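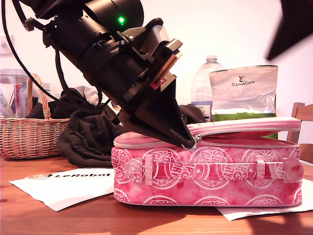 The Sivex Wrist Guard is a replacement wrist collar and inline cutoff for small desktop robot arms, and we make it because ours got stuck on a zipper. Soft luggage turns out to be the natural enemy of a pointed gripper. Put a wedge-shaped jaw against the zipper of a padded pink case, ask it to pull sideways, and you have built a very good lever with a very small motor at the wrong end. The case will usually be fine. The wrist motor may need a moment.

What went wrong

Our first arm at the Durnunstead workshop jammed in January. The jaw tip caught in the zipper teeth, the controller saw that the arm was not where it had been told to be, and it did the obedient thing and pushed harder. It went on pushing for 73 seconds. The overload limit in the settings was switched off, by us, during an earlier test. By the time someone reached the plug, the wrist gear had lost several teeth and the room smelled like a toaster.

We replaced the gear, turned the limit back on and jammed the arm again on purpose. The limit worked, but the arm then went limp and dropped onto the table with its jaw still in the zipper, taking a mug with it. So there were two faults, and the guard deals with both.

What the guard does

The collar has a slip ring that lets go sideways before the gears do. You will hear a click. That is the sound of not buying a gear.

The inline cutoff watches the current to the wrist motor. If it stays over the set point for 600 milliseconds, the cutoff stops the move and holds the arm where it is at reduced power – no drooping, no mug. It stays held until you press the reset button. There is no automatic restart, and please stop writing to ask for one.

What it does not do

It will not keep fingers safe. The Wrist Guard protects the arm from zippers, straps and its owner's scripts. Keep your hands out of reach while power is on, and fit a proper emergency stop. We sell the Nair stop button separately, and any decent one will do.

In the box

Slip collar, 2 spare rings, inline cutoff with reset button, short cable, hex key, printed sheet.
Weight: 489 g, packed
Ships from: Warkton

Before you order

Check that your wrist joint has a flat bracket plate on the upper side. The collar clamps to it. Older arms with a round housing need the adapter, currently out of stock.

Returns are accepted if the rings are unused. Rings with zipper marks on them are considered used.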